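Protokoll der Besprechung zum Erprobungsplatz Küchenhilfe

Ort: Standort Bultbridge, Besprechungsraum im Erdgeschoss
Zeit: August, 14:00 bis 15:40 Uhr
Anwesend: Schichtleitung Spülküche, zwei Beschäftigte der Spülküche, Vertretung des Betriebsrats, Technik, Arbeitssicherheit, Projektleitung Ambrose
Entschuldigt: Einkauf
Protokoll: Technik

TOP 1 Protokoll der letzten Sitzung
Das Protokoll wird mit einer Änderung angenommen. Unter TOP 4 muss es „Rückgabeband“ heißen, gemeint war nicht das Förderband in der Anlieferung.

TOP 2 Stand Projekt Ambrose
Die Projektleitung berichtet. Der Roboterarm hat am Erprobungsplatz bisher 787 Greifversuche gemacht, davon 431 ohne Eingriff einer Person. Als Eingriff zählt auch, wenn jemand einen Gegenstand nur zurechtrückt. Die Technik hält die Zahl für brauchbar, die Schichtleitung für zu niedrig, um über einen Einsatz am Rückgabeband zu reden. Einigkeit besteht, dass vor mehr als 1.000 Versuchen keine Entscheidung fällt.
Geübt wird weiter mit Spiellebensmitteln und einfachem Geschirr. Echtes Besteck kommt vorerst nicht dazu. Die Beschäftigten weisen darauf hin, dass am Band selten etwas so frei liegt wie auf dem Tisch. Meistens sind die Teile gestapelt, oft mit Servietten dazwischen. Die Technik nimmt das in die nächste Versuchsreihe auf.

TOP 3 Aufgaben und Schichtplan
Der Betriebsrat fragt, was aus den beiden Stellen an der Vorsortierung wird. Antwort der Projektleitung: Im laufenden Jahr bleibt die Besetzung unverändert. Für die Zeit danach gibt es keine Zusage. Der Betriebsrat bittet um eine schriftliche Auskunft der Geschäftsführung bis zur nächsten Sitzung.
Wer am Erprobungsplatz eingeteilt ist, fehlt zurzeit in der Spülküche. Die Schichtleitung beziffert das mit 80 Stunden seit Beginn. Diese Stunden wurden nicht ersetzt und sind zum Teil als Überstunden bei den Kolleginnen und Kollegen gelandet. Beschluss: Ab sofort werden Einsätze am Erprobungsplatz auf die Kostenstelle des Projekts gebucht, die Spülküche erhält dafür Aushilfen.
Offen bleibt die Eingruppierung. Einräumen, Beobachten und Eintragen der Ergebnisse steht in keiner der bisherigen Stellenbeschreibungen. Die Beschäftigten berichten, dass die Arbeit körperlich leichter ist, aber eintönig, und dass man nach zwei Stunden Fehler beim Eintragen macht. Vorschlag: Wechsel nach 90 Minuten – die Schichtleitung prüft, ob das mit den Pausen zusammengeht.

TOP 4 Arbeitssicherheit
Die Unterweisung für den Erprobungsplatz wird wiederholt, weil die erste nur mündlich stattfand. Während der Arm in Bewegung ist, wird nicht auf den Tisch gegriffen, auch nicht zum Zurechtrücken. Kabel am Greifer sind vor jeder Schicht anzusehen. Der Aushang dazu fehlt noch in türkischer und polnischer Sprache.

TOP 5 Aufbau des Tisches
Der Standort Hamura arbeitet mit einer festen Anordnung, Bultbridge stellt die Teile täglich anders hin. Damit die Ergebnisse vergleichbar werden, soll jede Versuchsreihe künftig in beiden Varianten laufen. Die Beschäftigten möchten die Anordnung selbst festlegen dürfen, dagegen gibt es keine Einwände. Großes Geschirr wie Teller und Sieb bleibt im Satz.

Erprobungsplatz Bultbridge, Tisch mit Geschirr und Ketchupflasche: 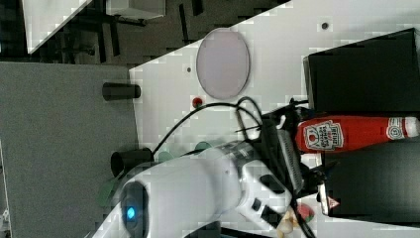
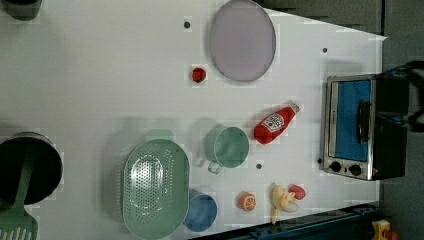
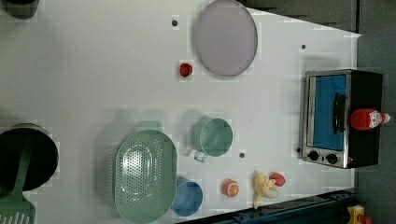 TOP 6 Auswertung und Daten
Die Ergebnislisten werden ohne Namen geführt. Der Betriebsrat hat die Liste eingesehen und bemängelt, dass sich über die Schichtzeiten trotzdem erkennen lässt, wer am Platz war. Die Technik fasst die Einträge künftig wochenweise zusammen. Eine Auswertung der Arbeitsgeschwindigkeit einzelner Personen findet nicht statt, das wird in die Betriebsvereinbarung aufgenommen. Der Entwurf liegt dem Betriebsrat vor.

TOP 7 Verschiedenes
Das Angebot der Firma Anau für höhenverstellbare Hocker liegt beim Einkauf. Die Stehmatte am Rückgabeband ist weiterhin nicht geliefert, die Schichtleitung fragt nach.

Offene Aufgaben
Schriftliche Auskunft zu den Stellen: Projektleitung
Buchung der Stunden und Aushilfen: Schichtleitung, Projektleitung
Aushang übersetzen lassen: Arbeitssicherheit
Versuchsreihe mit gestapelten Teilen: Technik

Die nächste Sitzung findet im September statt, gleicher Raum, Beginn 14:00 Uhr.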